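Burkness Hand Gripper: Build and Set-up Guide
Section 6. Fitting the pads and first practice on a shelf

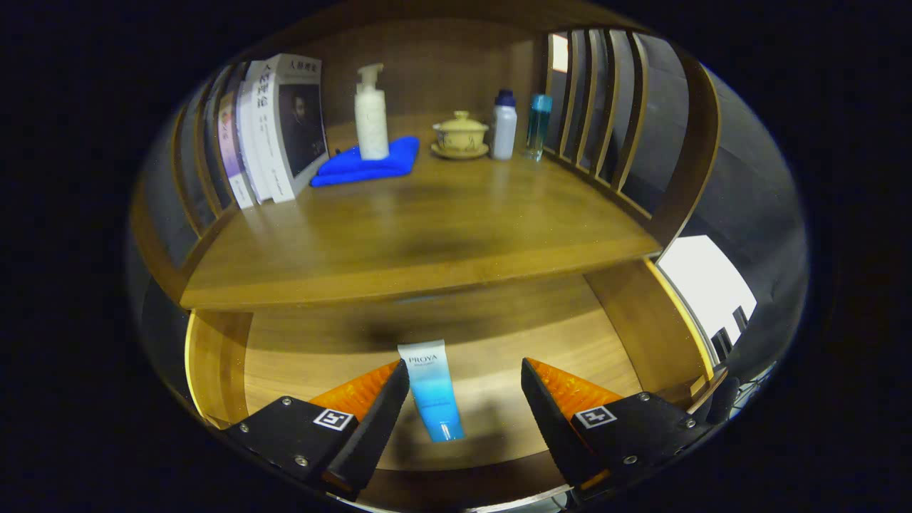 Till Strobel wrote in after trying the earlier version of this section that the pads should go on before the fingers are bolted up, as he had fitted his the other way round and had to take both fingers off again. The steps are now in his order.

You will need the two finger plates, the six finger screws (three for each plate), the two ribbed pads, the two printed marker squares and the lens cloth from the Plonero parts bag.

6.1 Fitting the pads and fingers

1. Wipe the inner side of each finger plate and let it dry.
2. Press a ribbed pad on to each plate, ribs facing inward. Hold it down for a slow count of 9.
3. Offer up the left finger and start all three screws by hand before tightening any of them.
4. Do the same on the right. The two fingers should mirror each other.
5. Squeeze the handle slowly. The pads should meet flat along their whole length. If they touch at the tips first, slacken the screws, straighten the plates and tighten again.

Caution: Do not use thread lock on the finger screws. It creeps under the pads and they will come off.

6.2 Fitting the markers

6. Stick one marker square to each finger, on the face the camera sees. Rub out any bubbles from the middle.
7. Switch on the camera and open the Flolten viewer. Both markers should be picked up with the fingers open and with them closed.

Note: If only one marker is found, clean the lens first. Error 259 means the marker was printed at the wrong scale. Print sheet 2508 again with "fit to page" turned off.

6.3 First practice

Use an ordinary household shelf. A lower compartment is harder than an open table, as the board above limits how you can tilt the tool, so it shows up a badly set finger quickly.

8. Stand a light squeeze tube on its cap in the lower compartment.
9. Open the fingers fully and bring them in level, one on either side of the tube. Keep the plates clear of the shelf above.
10. Stop when the tube is between the pads. Close until both pads touch it, then a little more.
11. Lift straight up a short way, set the tube down and open the fingers before drawing back.

Caution: Keep glass and china out of reach of the fingers until you can repeat step 11 without a slip.

Note: Bright light from a window can wash out a marker. Turn the tool slightly or draw the curtain. Gilberto Rengifo's exposure settings for the Palomino lens are in Section 9.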